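The Snack Drawer, Revisited

Jan 13, 2024

Every January I decide to eat like a person with a plan, and every January the plan gets as far as the corner shop.

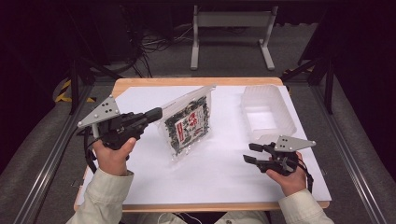 The corner shop in question is Kinyua, at the end of my road in Oltham, and it has ruined me. Until last May it sold milk, firelighters and birthday cards for relatives you don't like much. Then it changed hands and somebody put in a whole aisle of things I had never eaten, and I have been working my way along it ever since, left to right, like a man painting a fence.

My resolution this year was to stop snacking after dinner. I lasted 4 days. I'd like to blame the weather but it was mild. What did for me was Nenex, the app my sister put on my phone so that I could write down everything I ate and feel bad about it in graph form. You type in "one biscuit" and it asks which biscuit. It asks how big. By the time I had finished owning up to the biscuit I was hungry again, and the graph had a little hill on it.

It also gives you points. I have 86. I have no idea what they are for and the help page doesn't say, though it does tell me I'm "on a journey", which I suppose is true if you count the walk to Kinyua and back.

So the app is gone and I've fallen back on my mother's system, where anything nice goes on top of the wardrobe. This worked very well when I was seven and couldn't reach the top of the wardrobe. I am now five foot eleven. I did get quite dusty, and spent half an hour up there reading an old Pallusis catalogue I'd been looking for since we moved, so the evening wasn't wasted. They used to do a very good bread bin.

I've tried tea instead. People who don't snack always tell you to have a cup of tea, as if tea were not the thing that makes you want a biscuit in the first place. I've tried brushing my teeth at half past seven, which just means everything tastes of mint, and salty things with mint are worse than you'd think but not bad enough to stop.

Next week I'm going to try going to bed earlier. There's a shelf by the bed, though, and it would hold a fair bit.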